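4.3 Segment proposals and the cloth mask

The planner in 4.2 expects one cloth instance per step, with a contour it can hang keypoints on. Getting that contour is most of the work. In the bench setting (Section 3) we had a green mat and even light and could get away with a color threshold. In homes that is gone on the first day. Bedding is cloth. Curtains are cloth. The thing being folded is cloth, and a depth cut does not help much when the garment is lying on the bed an inch above more fabric.

So we split the problem in two. A proposal net runs on every frame at low resolution and gives soft masks for anything it thinks is fabric. A second, smaller head takes each proposal plus the last 20 wrist poses and scores whether that piece of fabric is being handled. We call this the "held" score. Only the top-scoring mask goes on to the keypoint stage. Everything else is kept as background cloth and used for collision costs only.

Why the poses? Early version of the held head had no pose input and just learned "big and central." Fine in training, bad in the Soler homes, where quilts are big and central too. With pose history the head can tell cloth that moves with the gripper from cloth that moves with the room. It needs motion to do this. At the start of an episode there is none and the score is close to a coin flip, so we hold the planner back until the pose buffer is full.

Training data for both heads comes from hand-held demonstrations, no robot in the loop. Operators in Holosville and Pultadari did ordinary tidying: folding, hanging, moving things off a bed. We labeled 1,049 frames by hand for the proposal net, drawn from 200 episodes. Labeling was done in one pass, with a second annotator checking the contours of the held item only. Background cloth labels are therefore looser and we do not report boundary scores on them.

The held labels are cheaper. We propagate one hand-drawn mask forward through the episode with an off-the-shelf tracker, drop the track when its area jumps, and re-seed. Jumps happen mostly when a garment is flipped or goes behind the tool. A dropped track is not counted as negative – it is just masked out of the loss.

Self-masking. The tool is always in view, which sounds like it should make things easy. The finger linkage moves though, so one fixed stencil is either too small when the fingers open or too big when they close. We render the linkage from the measured opening width and grow the result by 2 pixels at network resolution. The body of the tool uses a fixed stencil. Cables are the annoying part. They are not rigid and not in the kinematic model, and we leave them in the picture. The proposal net got a "cable" class late in the project for this reason and it helped more than we thought it would, mainly on dark clothes, where a cable lying along a hem used to get swallowed into the mask.

The operator's second hand and second tool are handled by the same net as a plain "other" class. We do not try to estimate the pose of the second tool from the image, it has its own tracking.

Dark garments. Most of our remaining errors are here. A black shirt under a black gripper has almost no edge at the contact, and the contact is where the planner wants its keypoints. Two things seperate the cases that work from the ones that don't. First is lighting from behind: a bright window pushes exposure down and the folds in dark fabric go flat. Second is other dark cloth higher up in the view, which the net will sometimes join to the held item if the two touch in the image. Figure 5 has most of this in a single view, with a black garment held up over a bed, an overexposed window behind it and dark clothing hanging in front of the glass. Light bedding around the garment gives the net a good outer contour to work from. Inside the contour there is less to go on.
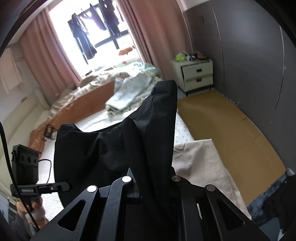

Figure 5. Input view from a bedroom episode. Black garment raised over the bed by the hand-held gripper; second device at lower left.

We tried three fixes. Gamma augmentation on the crop, which is cheap and is on in all reported runs. Separate exposure for the lower half of the image, which the camera driver supports badly and which we gave up on. And a loss term that weights pixels near the rendered fingertips more than the rest. The last one is the one that mattered. Without it the net is happy to be wrong in a small area as long as the large panels are right, and for planning the small area is the part we need.

Fold structure. The keypoint stage does not use raw folds from the image. It gets the held mask, a distance transform of its border and a coarse normal map. Raised corners and dips along the top border turn into candidates; creases inside the mask are ignored unless the normal map agrees with them. On dark fabric the normal map is weak, so in practice the border does nearly everything. This is a limit. A garment bunched under the fingers can have a border that says little about which part is sleeve and which is body, and the planner then falls back to the "lift and look" primitive from 4.2.

Lens distortion. We do not undistort before the proposal net. Tried it, lost too much at the rim, where the second tool usually sits. Straight things like headboards and panel seams come out bent and the net learns this fine. Border points are undistorted later, one by one, before lifting to 3D.

Implementation notes. Both heads run in one process, with the planner in another, talking over shared memory. Masks carry the capture timestamp and not the time of inference. Getting this wrong cost us most of August, as the held head looked fine offline and lagged on the live stream. The message layer is a trimmed fork of Cavano, with the logging taken out of the hot path. The replay tool, which steps through an episode with masks and planner state side by side, was written by Dalia Liepiņa and is included with the code. All the failure sorting in Section 5 was done with it.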